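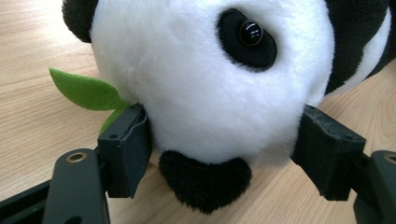 How to wash soft toys by hand

My daughter has many soft toys, and in January I wash them all. Before, I put everything into the washing machine and two of them came out with hard lumps inside, so now I do it by hand. It takes one afternoon and you do not need special products.

What you need

A washing-up bowl or a clean sink
Mild liquid soap, the kind for wool
A soft brush, for example an old baby hairbrush
2 big towels
A needle and thread

Before you start

Read the label, if there is still one. If it says "surface clean only", please believe it and go to the last part of this page. Toys with a music box or a battery inside must also not go into the water. Press the belly and the paws with your fingers to feel if there is something hard.

Then look at the seams. A small hole becomes a big one when the filling is heavy with water, so close it first. Three or four stitches are usually enough. Check the eyes and the nose also, and sew them again if they move.

If the toy has dark and white parts together, test the dark colour. Make a corner of a white cloth wet, put a little soap on it and hold it on the dark fabric for one minute. When the cloth stays clean you can continue. When it takes colour, do not soak the toy.

Washing

Fill the bowl with water of 30 degrees and add one small spoon of soap. More soap is not better, it only makes the rinsing very long. Put the toy under the water and press it slowly with flat hands, like you press a sponge. Do not twist it. Leave it for ten minutes, then brush the dirty places in the direction of the fur.

Change the water and press again until you see no more foam. With a big toy I change it five times.

Drying

Roll the toy in the first towel and lean on it with your weight. Do the same with the second towel. Afterwards pull it gently back into its shape and lay it on a drying rack near an open window. Turn it every few hours. A toy of 40 cm needs two full days in my flat, sometimes three. Do not put it on the radiator, the fur can become stiff.

When the fur is nearly dry, brush it once more. It will look flat at first.

Surface cleaning only

Mix a little soap in a cup of water and beat it with a fork. Take only the foam on a cloth and rub the fur with it, a small area each time. Wipe with a second cloth and clean water, and let the toy dry in the air overnight.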